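Automation in the Grounds Crew at Etport: What Changes for the Workers
Student project report, Work and Technology course

37 shares | 4 comments

1. What we looked at

Etport is a garden and leisure park that rents out lawns for company picnics, school days and small outdoor events. After each event the grounds crew clears the grass. They pick up balls, cups, fruit, baskets and whatever else the guests leave, and only then can the mowers go out. The crew has 15 people in the high season.

Last year the park signed a contract with Hemitz for two-armed machines that can do part of the pickup. Our group wanted to know what this does to the jobs of the people who have been doing it by hand. We spent most of October at the park office and on the lawns, and we talked with crew members on both the early and the late shift. We agreed not to use names.

2. How the work was done before

A pickup team was three people with a cart. One drove and two walked. On a busy day they started at 5:30 a.m. and were supposed to have the lawns clear by 8. The crew log for the high season lists 3,665 items collected, not counting paper. Most entries are balls and food containers, and the park's own baskets, which guests get with their picnic order and leave where they sat.

The people we talked to did not agree about this work. Some called it the worst part of the day because of the bending. Others liked it. It was quiet and they worked as a pair.

3. Training in simulation

The machines are not taught on the real lawns at first. Two crew members were moved to a desk in the old ticket office, where they run the grippers by hand controls in a simulated garden. They go to an item, pick it up, put it down in the right place, and the run is saved. If the run is bad they mark it and do it over. The target set by Hemitz is 1,000 good runs for each type of task.
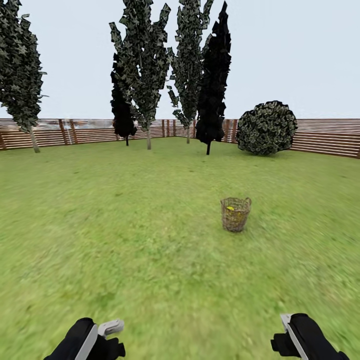

ETPORT, October. The basket task starts on an open lawn with a fence and trees at the back. The basket is woven and stands out on the grass by itself, with something small and yellow in it, and the operator has both grippers to work with. Baskets were put early on the task list because the crew asked for them. A full one is awkward to lift and things fall out if it tips.

One of the desk operators told us that the first two weeks gave her a headache and that she kept reaching too far. She now does a run in about 33 seconds. She also said that the simulated lawn is too tidy. At the park there are sprinkler heads, and the ground by the pond is soft. She has written a list of these things for the next version, and part of it has been accepted.

4. What changed for the crew

Nobody has been let go. The contract with the park says so for two seasons, and after that it is open. Pickup teams went from three people to two on the days when a machine is out. The third person does edging and repairs, which used to be left until winter.

Pay is the same for the desk operators as for the others. Several people thought this was wrong, but for different reasons. The operators feel they have learned a new skill. Some of the lawn crew feel that sitting indoors should not pay the same as starting outside at 5:30.

The older workers were more positive than we expected, mainly because of their backs. The seasonal workers were the most worried. Pickup is the job they are usually hired for.

5. Comparison with Grisano

We also made one visit to Grisano, a smaller park that bought its machines from Oberholzer already trained. The crew there had no part in the training. They described the machine as something they have to walk behind and fix. At Etport people complained too, but they knew why the machine did what it did and whom to tell.

6. Limits

One visit to Grisano is not enough to say much. We did not see the pay records, and the crew log at Etport was kept by hand and has gaps in it. Two seasonal workers who had agreed to talk to us had left before we could meet them.

We would like to go back in spring, when the new season contracts are signed.

37 shares | 4 comments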